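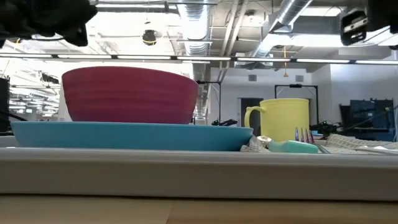
# Where the Mugs Go: Crockery Loss in a Shared Kitchen

Term project, Research Methods (second year)
Site: Bitau Hall, ground floor kitchen

## 1. Why this topic

Our first proposal was a study of commuting patterns in Flornovden. It was turned down for being too large, which was fair, as Flornovden has a lot of commuters and we had one bus pass. The second proposal came out of an argument over cereal. One of us was eating it from a measuring jug. The other wanted to know why a kitchen that is restocked every fall has nothing to eat from by spring.

The hall office keeps a record of what it buys. It doesn't keep a record of what it still has, a habit we came to understand better as the project went on.

## 2. Background

Bitau Hall has eight kitchens. Each one gets the same starter set of plates, bowls, mugs and cutlery from a supplier called Brotent. The office told us it has bought 2,066 items for the hall since it switched to Brotent. When we asked how many were left, we were told that this was "sort of your project, isn't it."

There is some published work on vanishing teaspoons in workplaces, and our tutor suggested we read it. We did. It is better than this report and also shorter.

## 3. Method

We chose the ground floor kitchen, which 17 students share. With permission from the office, we put a small dot of nail polish under the base of 90 items and entered each one on a sheet. Then we counted what was in the kitchen every evening at 9 p.m. for the whole of the spring term. The count covered cupboards, drying racks, the sink, the dishwasher and the windowsill. It didn't cover bedrooms. We had asked about bedrooms and the ethics form came back with a single word on it.

At the end of term, in June, we put a box in the hallway marked "Returns, no questions" and left it out until the last residents moved out.

We also ran a short survey. Everyone in the kitchen filled it in, mostly because we stood there.

### Problems with the method

- The nail polish came off some bases in the dishwasher. By the fourth week we were re-dotting items by memory, and our memories disagreed.
- We both live on this floor, so we were studying ourselves. One of us changed her behavior. The other one says he didn't need to.
- A parent visited and donated a set of glasses. We left these out of the count, then counted them by mistake for a week, then left them out again.

## 4. Results

Mugs went first and went steadily. Bowls held up well until exams and then dropped sharply. Plates hardly moved at all. Forks disappeared faster than knives, and nobody in the survey could suggest what anyone would want with that many forks.

Breakage was a smaller part of the story than we expected. When something smashed, people usually told us, often at length and with a full account of whose elbow was involved. The quiet losses were the ones that mattered.

The survey asked two main questions. To "Have you ever kept kitchen items in your room?" most people said yes. To "Are you part of the reason the kitchen runs out?" nearly everyone said no. We compared the two sets of answers for some time and have put them side by side in Appendix B.

The returns box was slow for the first few days. Then word got out that we meant the part about no questions, and it filled overnight. It held mostly mugs, along with a saucepan lid we hadn't known was missing and a ladle from a different hall.

## 5. Discussion

Our reading is that most of the crockery never leaves the building. It moves upstairs, one hot drink at a time, and stays there until somebody has to clear a room. A mug is easy to carry and goes cold on a desk. A dinner plate is awkward on the stairs, and you feel watched with it.

We had expected to find a few heavy offenders. The pattern in the counts looks more like a lot of people each keeping one or two things, ourselves included. (Two of the mugs in the box were ours. See Section 3 on studying yourself.)

A friend at Kļaviņa House, where students bring their own dishes, reported that nothing goes missing there and that everybody labels their butter. We weren't able to test whether these facts are connected.

## 6. Recommendations

1. Put the returns box out at midterm as well as in June.
2. Buy more mugs and fewer plates in the next Brotent order.
3. Keep a list of what is in each kitchen at the start of the year. We have left a blank one with the office, and they have thanked us for it.
4. Return the ladle.

Appendix A (count sheets) and Appendix B (survey answers) are attached. The sheet for week six has soup on it but can be read.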